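Terminé *Los veranos de Mukik* anoche, a las tantas, y escribo esto antes de que se me vaya. Reseña rápida, que mañana madrugo.

Es una novela corta de Serpil Türkmen, 336 páginas en mi edición (bueno, corta para lo que suele publicar Ilavitz). Infancia, pueblo, calor, una abuela que manda mucho y habla poco. Sí, ya sé, otra. Pero ésta funciona. Casi siempre.

Lo mejor: la voz. El niño narra en presente y no suena a adulto disfrazado. Se equivoca, exagera, miente a su hermana y también un poco al lector. El capítulo de la feria es buenísimo. El del pozo, también, aunque se ve venir desde muy lejos.

Lo que menos: el salto a la edad adulta. De golpe estamos en Drivireo, el protagonista tiene trabajo, divorcio y una gotera, y se pierde toda la gracia. Casi 100 páginas así. Yo habría cortado la mitad. El reencuentro con el primo Kahraman se despacha en dos párrafos, y era lo que yo estaba esperandp desde el principio.

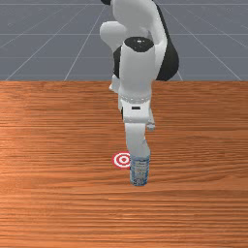
*Brazo robótico blanco y botella de plástico sobre una mesa de madera. Imagen generada por ordenador.*

La traducción, de Selim Gündoğdu, muy bien. Deja las palabras de cocina sin traducir y se entienden solas. Los diálogos de la abuela tienen acento sin caer en la caricatura, cosa dificilísima. Alguna coma rara, nada grave. Una errata fea en la página 64, "hechar", que a estas alturas...

La edición: tapa blanda, letra decente, márgenes justitos. El lomo se marca enseguida. Papel algo transparente, con la lámpara detrás se lee la página siguiente. Para la playa vale, para regalar esperaría a la tapa dura, si la sacan.

¿Para quién? Si te gustan las novelas de pueblo con humor y poca trama, adelante. Si necesitas que pasen cosas, no. Mi madre la dejó en el capítulo 2 y mi hermana se la leyó en un fin de semana, asi que tampoco me hagáis mucho caso.

Ah, el final. No lo cuento, pero es una carta y está bien escrita. La leí otra vez antes de apagar la luz. Me sobra la posdata.

Nota: notable alto hasta la mudanza, aprobado raspado después. Se queda en notable. Buscaré los cuentos de la autora, que salieron en enero y por aquí no los tiene ninguna librería.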